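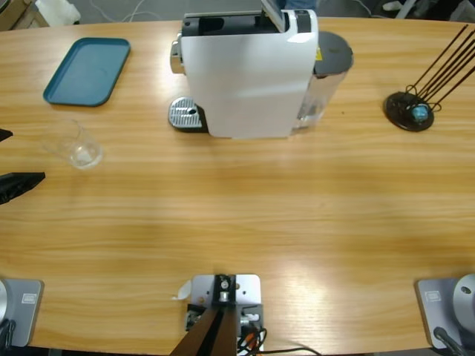
Roya Tabrizi
Research Engineer, Bisetis Project

4. Preparing the coffee station for policy evaluation

This section explains how to set the table before a block of trials with the Pudura policy. The results can be compared only if every trial begins from the same layout.

1. Place the coffee machine at the far side of the table, in the middle, with the water tank on the right side.
2. Put the blue tray in the far left corner and the glass in front of it.
3. Put the capsule holder on the right, with one capsule in it. Do not add spare capsules.
4. Leave the center of the table free.
5. Open the Simard software and load the start position for both arms.

Note: In July we compared two training sets, one with 24 demonstrations and one with 195. Please use the same layout for both policies, otherwise the comparison is not valid.

CAUTION: Keep hands away from the table while the arms are enabled. 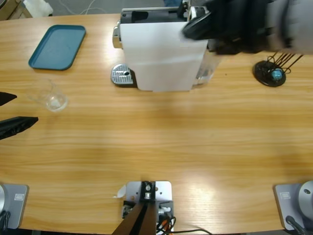
6. Start the trial and do not touch any object until the policy stops or the time limit is reached. One block has 10 trials.
7. Write the result of each stage separately: lever, capsule, glass. A trial which fails at the lever is still a valid trial and must stay in the log.
8. If the machine has moved from its place, finish the trial first, then put it back before the next one.

Note: When the same stage fails in 7 trials of one block, stop the block and check the calibration as described in the Andgate section.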